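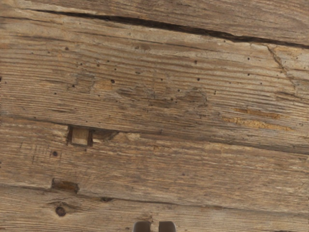 Cell practice gallery: wrist view checks
Govness site, simulation and bench group. Page 4 of the handbook set.

This gallery goes with the house rules for setting up a gripper before any recorded run. The rules were first written for the Mansilla line and now cover every arm at Govness and Drandthorpe, simulated or real. Each entry gives the rule first, then a note on how it is applied. Rule numbers follow the printed handbook, so there are gaps.

Fingertips in view, nothing held
Rule 12. A run starts with both fingertips visible at the lower edge of the wrist view and no part between them. A small gap between the fingers is fine. If only one finger shows, stop and check the mount before doing anything else.

Plain surface before parts
Rule 13. Save one view of the bare work surface before parts are placed. Old boards with knots, nail holes and open joints are allowed. Dark holes and cracks can be mistaken for small parts by the detector, so run it once on the bare surface and write down any false hits.

Surface textures in simulation
Rule 15. Use the textures from the Fastollow library, release 22 or later. Do not stretch a texture to fit a larger table. Grain, gouges and stains should stay at the scale they were made at. A texture that shows black pixels along a border gets a ticket and may still be used for practice.

Painted marks are not geometry
Rule 16. A crack in a texture may have no depth in the collision model. Check the model before planning a contact move near one. On a real bench, treat every open joint as deep enough to catch a fingertip.

Approach height
Rule 19. The first move is always straight up, away from the surface. Sideways moves are locked until the arm has cleared the height set on the cell card.

Naming saved views
Rule 21. Site, cell, run number, in that order, with no spaces. Example: GOV-412-912. Views without a run number are deleted at the end of the month.

Handbook text last changed in December. Corrections go to the cell practice inbox at Drandthorpe. Please give the rule number in the subject line.

Back to gallery index | Next page: cable routing and guards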